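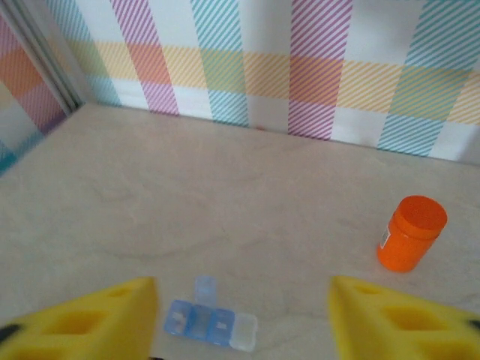 The Lid That Stopped Donesar

At Varnness, a small robotics shop in a former bottling plant built in 1944, the arm called Donesar had been getting pretty good at pill organizers. It could find one on a table, slide its two soft fingers around it and pop a compartment open with a nudge so light you'd hardly believe a machine was behind it. Then, one afternoon in October, on attempt 273, it closed on an organizer with the lid standing up and just kept squeezing.

The plastic gave with a crack that Reiko Noguchi heard from the next room. By the time she reached the stop button, a hinge was gone and the fingers were still pressing.

"My first thought was the motor," she says. "I had the wrist apart before dinner. It was perfect! Really clean. I was almost disappointed."

So the hunt began, and what a hunt. Noguchi and her colleague Pongsak Boonchu pulled the logs from every run, 441 in all once they had added the repeats, and went through them side by side. The force readings from the fingers looked calm right up to the crack. Too calm, Boonchu thought. A gripper that is crushing something ought to be complaining.

The trouble was in the foam. Soft fingers are wonderful for small, slippery things, and they forgive a lot of bad aim, but they also soak up force before it reaches the sensor at the base. Varnness had allowed for that with a correction table, written for fresh pads. The pads on Donesar had been squeezed so many times that they had gone slack near the tips, and the table was now telling the controller that a hard grip was a gentle one.

An open lid made it worse. Upright, it met one finger before the other did, tipping the load onto the softest part of the foam. Closed organizers had slipped through with nothing worse than a scuff. (Boonchu went back and found the scuffs. There were plenty.)

The fix is lovely in its plainness. Before each session the arm now pinches a steel block from Sitthichai, a local machine shop, and compares what it feels with what it should feel. If the numbers drift too far, it won't start. Pads get swapped after 24 hours of gripping, whatever they look like. And a second limit, set on motor current alone, cuts power no matter what the foam reports.

That last one matters most to Noguchi, who would like to see arms like this in kitchens one day, working within reach of people's hands. "A cracked hinge is cheap," she says. "I want to find all of these while it's still plastic."

They broke four more organizers on purpose to test the cutoff. It tripped every time – fast enough, on the last one, that the lid stayed on.

Boonchu has since moved on to the stop button, which he wants closer to the door.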